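Folding and Linens Help Wanted – Whitlock Studio

Posted by Rosalind Crenshaw

Hi there! I'm looking for two people to come fold with me this December. Sheets mostly, plus blankets, towels and a whole lot of odd cloths that don't belong to any set. I run the linen side of things at Whitlock, and we have a big pile to get through before the holidays (my list says 1000 pieces, and I wrote that list myself, so blame me if it's wrong).

The work is pretty simple. You spread a sheet out flat on the floor, clip the far corners so it stays put, smooth it from the middle outward and then bring the edges together. Large sheets are the slow ones. They wrinkle on the diagonal the second you let go, and you end up smoothing the same spot over and over – I find it kind of soothing, but I know that's not everybody!
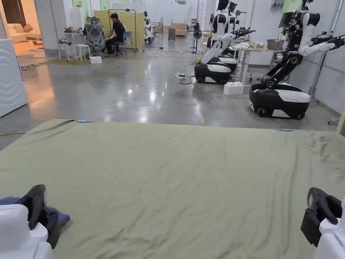
You don't need any experience. Bernadette Mercado will show you our fold on your first morning, and she's very patient (she taught me, and I was hopeless with fitted sheets). What I do need is somebody who's okay kneeling and getting back up a lot, because we do the big pieces at floor level. The floor is polished concrete, so bring knee pads if you have them. Clean socks or soft indoor shoes, please, no boots. There's seating along the wall for when you want a break.

Hours are 9 to 1, and you can pick your mornings as long as you let me know a week ahead. Pay is $50 a morning, plus lunch if you feel like staying. If you have your own favorite way of folding a blanket, tell me about it, I'd love to see it.

To apply, call the Whitlock front desk and ask for extension 3354, or leave a note for me or Everett Kapoor. A couple of lines about yourself is fine – no resume needed. Mention any mornings you already know you can't do.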